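How Families in Bronda Decide What to Buy for Dinner: Our Final Report

When we started this project in March, we thought we would be writing about prices. Our first idea was to compare the two grocery stores nearest campus and leave it at that. But the more we talked with people at the Wirkeseo market, the more we heard about lists — who writes them, where they hang, and who forgets them on the door.
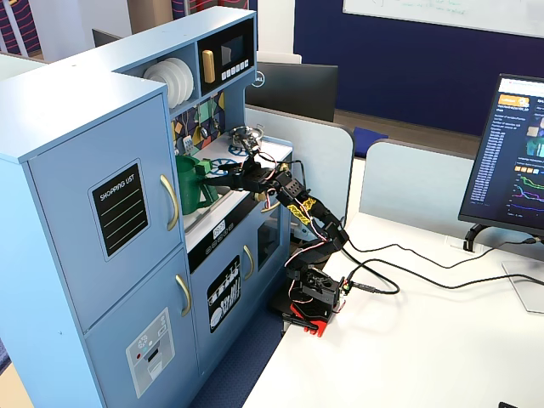

Department of Family and Consumer Studies, Clina College

We asked 30 households to keep every shopping list they wrote for 3 weeks, and to save the receipts too. Some lists came back on envelopes, some on the backs of school notices, and one very handsome one was written in purple ink. We typed them all up and matched them against the receipts, which took a good deal longer than our schedule allowed!

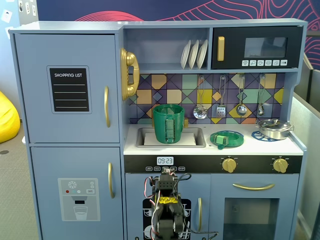 In 20 of the households, the receipt had at least three things on it that were never on the list. Bread, fruit and something sweet came up again and again. Families who planned their dinners before writing the list bought fewer extras, though we would be careful about leaning on this too hard, as our group was small and most of the families lived close together on the Alemayehu Street side of town. 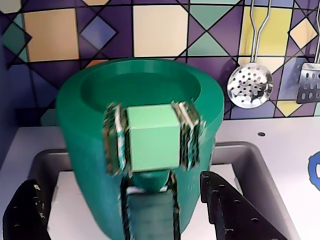

A pale green cube over a dark green container

If we did this again, we would ask people to note the time of day they shopped. Several told us they go at five o'clock, hungry and in a hurry, and we had no column for that. We are very grateful to every family who dug crumpled papers out of coat pockets for us.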